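Teaching by hand: Penesmont workshop robot learns to move a container

PENESMONT - The newest trainee at the Carnel workshop has one arm, no patience of its own and a great deal of help. For the past 11 working days, a small team has been showing a robot how to take hold of a clear plastic container and shift it across a table, and they are having a wonderful time doing it.

The lessons go two ways. In the first, an operator grips the arm and walks it through the motion while the joints record every bend. In the second, the operator sits at a desk with a hand controller and steers the arm from there, watching the view from a camera at the wrist.

Malathi Warrier runs the sessions and makes no secret of which she likes better.

"I love doing it by hand," she said. "You feel where the arm wants to go, you feel where it gets stiff. But the remote runs are cleaner, because my elbow isn't in the way, and the robot learns from the same camera view I was steering by. So we do both, and I sneak in extra hand lessons when I can!"

Clear plastic is a tough first subject. It picks up glare and lets the background through, and from very close it can look like a patch of pale color with hardly any edge. The operators have learned to look for the dark band at the base, which stands out well against the gray tabletop even when the arm is moving fast enough to smear the view.

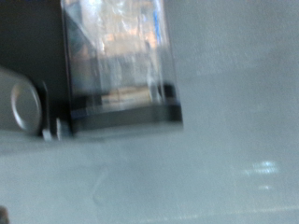
Slower hands, better lessons

The team saved 29 demonstrations in the first round and threw out six. Most of the rejects were rushed on the approach, said Dinesh Kandasamy, who replays each run before it goes into the training set. A quick swing toward the container looks fine from across the room, he said, but the wrist view blurs and the arm has little to learn from in the stretch that matters most.

His fix was simple. Operators now come in at whatever speed they like, pause a hand's width away, and creep the rest. Saranya Thevar, the newest operator, took to it right away and has become the one the others watch.

"She has lovely slow hands," Warrier said. "I told her that and she laughed, but it's true - you can see it in the recordings."

Thevar came over from the packing line at Burkevari and had never steered a robot before July. She said the controller felt backward to her for the first three sessions, mostly when the wrist was turned, and then one afternoon it stopped feeling like anything at all.

"I was just reaching for the thing," she said. "I forgot there was an arm in between."

Next up are changes to the lighting and the starting position, so the robot does not grow too fond of one spot on the table. Kandasamy also wants a round with the container turned at different angles, and Warrier has asked for a softer grip on the hand controller, which leaves a dent in her thumb after a long session.

The workshop will open its doors to visitors later in the month. Anyone who wants to try a hand lesson can sign up at the front desk, and short sleeves are recommended.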